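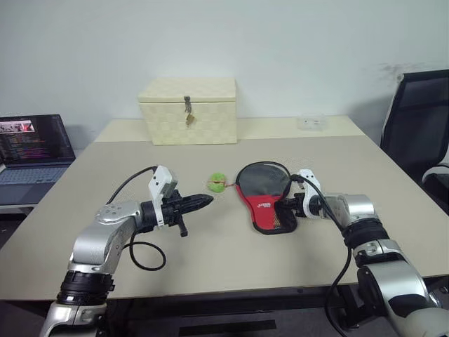
The Wimance Pair at the bench, paddle in the right gripper.

Wimance Pair: Bench Kit for Two Arms
$2,187 with brackets, $1,377 if you print your own

Two arms, two parallel grippers and enough black cable to make any table look busy. Designed by Melur Halim and Hafiz Osman for a shared workshop, where it competes for table space with a glue-up that has been "nearly dry" since November.

The kit bolts to the front edge of your table. You supply the table, the laptop and the patience. Allow 15 hours for the build. Hafiz says eight, but Hafiz wrote the manual.

In the box: both arms, both grippers, white wrist brackets, cables, 25 spare screws of a size you will not need.
Not in the box: anything to pick up. We use table tennis gear. Rigid things are easy. Fabric has opinions.
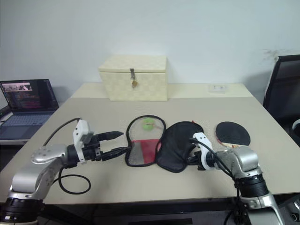 Paddle cover opened out between the grippers, ball under the mesh.

Setup scripts are included. They assume you have read page one, which makes them optimists.

Ships flat in two cartons. Questions go to Flurina Egger, who answers most of them with a page number.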